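December 2025, viewing panel notebook

Okay, so the Sarmiento panel finally came back and it's 700 households, a lot better than the 26 we limped along with in May! Hemant Chaturvedi ran the catch-up minutes against live and the gap is smaller than I'd bet on (I owe him lunch). Still don't trust the late evening numbers from Lestulov, the meters keep logging a set as on all night.
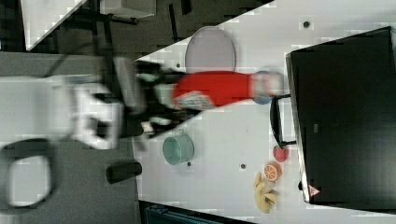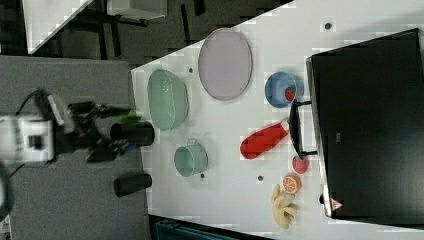
White tabletop, both shots.

Yogesh wants to drop the 133 homes with a second screen. I say keep them and weight it. Need to rerun the Catow file first, the genre codes are off by one column again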